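4. The ground beneath the work

4.1 Why we came to care about tabletops

When we first wrote to the repair shops in Skoston and asked whether we might sit with their bench workers through the winter, our letter spoke only of lamps. We had a good deal to say about lamps. We had a spare room full of them, and a pleasant theory that most of the squinting and neck rubbing we had heard about could be put right by moving the light a hand's width to the left. Gillespie Jardine, who had run the clock bench at Lennox for most of a working life and who read our draft more kindly than it deserved, wrote back that he would be glad to have us, that he had no quarrel with his lamp, and that he would very much like somebody to look into his table.

His table was brown, an old oiled brown with a grain that ran every which way, and he had spent years losing brass screws on it. We thanked him, made a note, and went on thinking about lamps for another month. By December the notes from the first visits had made the point for him several times over. People talked about glare when we asked about glare, but when we left the question open and simply let them grumble (we recommend this as a method, and we recommend bringing cake) they talked about losing sight of things on the surface right in front of them.

This section therefore sets the lamps aside and turns to what we call the ground, by which we mean whatever a small part is resting on at the moment a person looks for it. A tabletop is a ground, and so is a folded towel, a tray lid, the back of an envelope, or the palm of a hand. Most benches we visited had more than one of them in use at a time, and the workers moved between them with an ease that made us slow to notice they were doing it at all.

4.2 What people had already worked out

We owe a fair share of what follows to the 16 bench workers who let us sit at their elbows. They mended clocks, hearing aids, sewing machines and fishing reels, and they did not, on the whole, think of their surfaces as a topic. Yet hardly a bench was bare. Paper towels had been taped down at the corners and changed when they got gray. One woman at Orside used the plain side of old wallpaper, cut to the width of her bench, and could tell us which pattern was on the hidden side of each length. A man two benches along from her worked on a piece of green felt, which he loved and would not hear a word against, although he agreed that it swallowed springs.

Two habits turned up so often that we came to look for them. The first was a pale, plain patch laid on top of a darker table, usually in front of the chest and somewhat smaller than the full reach of the arms. The second was a kind of manners about its edge. Parts waiting to go back into a job stayed on the patch. Tools stayed off it. When a worker broke this rule, by setting a screwdriver down across the paper in a hurry, it was very often in the same few minutes that something small went missing. We would not lean too hard on this, as a person in a hurry has plenty of other reasons to lose a screw, but we saw it enough times to believe there is something in it.

It is worth saying that the dark table around the patch was rarely chosen with any care. It was the table that came with the room. Still, several workers who had moved from dark benches to white ones told us they missed the old arrangement. On an all-white bench, they said, there was no place where the work stopped. The eye went on wandering out to the wall. One of them had solved the problem by drawing a large rectangle on her new white bench in laundry marker, a step that her supervisor took some time to forgive.

4.3 The sorting trial

To put a little more weight under these remarks, we asked the same workers to sort a mixed lot of 3000 small parts, shared out across 29 sittings, on each of four grounds: bare brown wood, an all-white bench top, a dark textured mat on its own, and a white patch on a dark table. The parts were a dull assortment of pins, collars, washers and spacers bought from Stollell by weight, most of them gray or nearly so. Each sitting was kept short, with tea in the middle, and nobody was told which ground we were hoping would do well. We doubt that this fooled anyone.

Workers finished soonest on the white patch and made the fewest wrong picks there. The all-white bench came close behind in speed but was liked least, and the dark mat came third. The brown wood trailed on every measure, to the open delight of Mr. Jardine, who asked for a copy of the result to pin up over his bench. The differences were small in any one sitting and steady across all of them, which is the pattern one would hope to find if the cause were something as quiet as the color of a table. Results for each worker are given in the appendix.

We should add a word on texture. A dimpled or dotted surface keeps round parts from rolling, and everyone who tried one was grateful for it. The trouble is that a fine repeating pattern is about the same size as the things being looked for. Several workers reported that a washer lying flat on the mat seemed to sink into it, even with good light overhead. Put a smooth, pale sheet or board on top, and the mat can go on doing its job around the outside, where the tools and the elbows are, while the parts get a plain ground of their own. The general layout is shown in Figure 5.

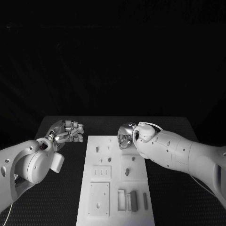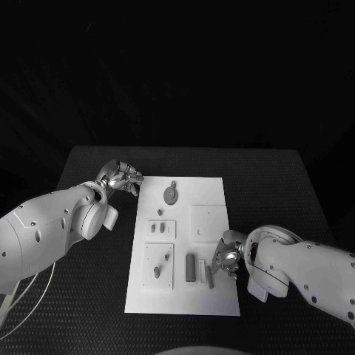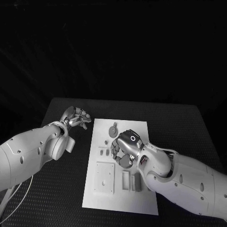

Figure 5. Small parts set out on a white rectangular ground, on a dark, textured tabletop with black behind.

4.4 Shadows, and a caution

A pale ground does one more kindness, and it was the sewing machine menders who taught us to look for it. A short upright part seen from above is a very small thing, little more than a dot, but on white it throws a shadow, and the shadow is often what gets noticed first. One mender told us she looked for the shadow and then for the pin. When we lowered her lamp so that the light came in from the side, she found the uprights faster still. So our lamps earned their keep in the end, though by a different road from the one we had planned.

The caution has to do with white parts. Nylon gears and bushings are common in newer machines, and on a white patch they are as hard to find as brass on brown wood. The Orside bench kept a sheet of dark blue card in the drawer for just this purpose and swapped it in when the job called for it. We did not test blue card, and we wish we had. A follow-up session held on 24th August, with the same workers and a fresh box of nylon parts, is written up separately, and readers who mend newer machines may want to look there before they go out and buy a roll of white paper.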